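Wanted: a person who puts things in drawers

Larnel rents out small furnished apartments, and between tenants somebody has to decide where everything goes. For eight years that somebody was Clementina Pinheiro, who has now moved on to a job with windows. We need a successor, mornings only, start in July.

You would work at the sorting table: open the drawer, empty it, decide what deserves to go back. Small things turn up at every changeover, and each one needs a home or a dignified exit.

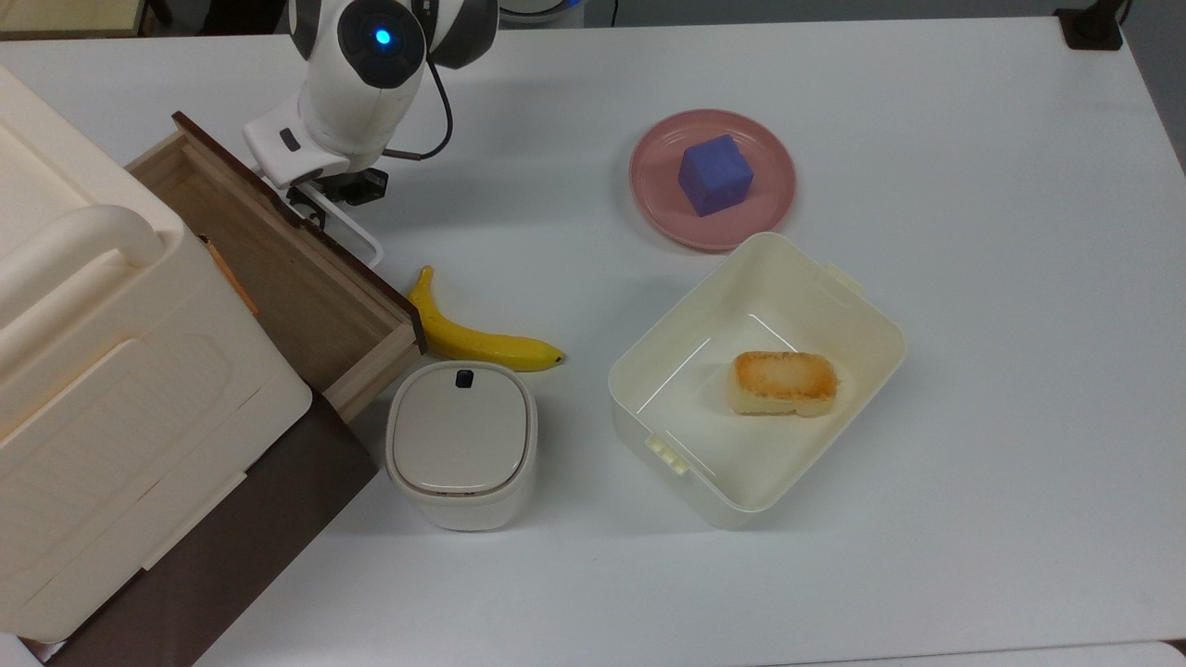 Page last changed: July, 9:14 a.m.

A drawer pulled out, a toy banana and a little white lidded container – most mornings start on that scale. By noon you may be facing 171 clothespins.

We ask for patience, steady hands and no strong feelings about matching lids. Experience is welcome, though people who alphabetize their spices tend to argue with Horácio Caldeira, and he was here first.

Pay is 800 a month for 9 hours a week. Coffee is free and tastes like it.

Write a few lines to Raquel Pacheco at the Larnel front desk. Tell her what is in your own kitchen drawer – the bad one.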